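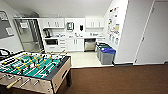

Unit 4 - Shared rooms: kitchenette and game table in one space
Course notes, L. Strebel

4.1 Zoning
A break room often combines a wet zone (sink, coffee, refrigerator) and an activity zone. The two are planned separately and then checked against each other. A recessed kitchenette keeps the counter line out of the main floor area. Refrigerator at one end of the run, sink near the center, coffee maker between them is a common order.

4.2 Foosball table
The rods set the space requirement, not the cabinet. Each rod slides through both long sides, so clearance is measured from the rod end at full extension. Players stand on the long sides. Chairs parked at the corners are counted as obstructions - draw them on the plan.

4.3 Wall-mounted items
Paper towel and soap dispensers go on the backsplash between the upper cabinets, which leaves the counter free. Notice boards belong on a side wall, away from the sink.

4.4 Worked case: Elten office, room 109
Counter run 412 cm, divided by the sink into two work lengths. Left length: coffee maker, no storage of loose cups. Right length: cups and containers. Refrigerator door swing is drawn at 90 degrees and must not cross the path of an extended rod.

Exercise 11
Redraw room 109 at 1:20 with the table turned parallel to the counter. Mark all rods fully extended. Hand in to A. Meesuk.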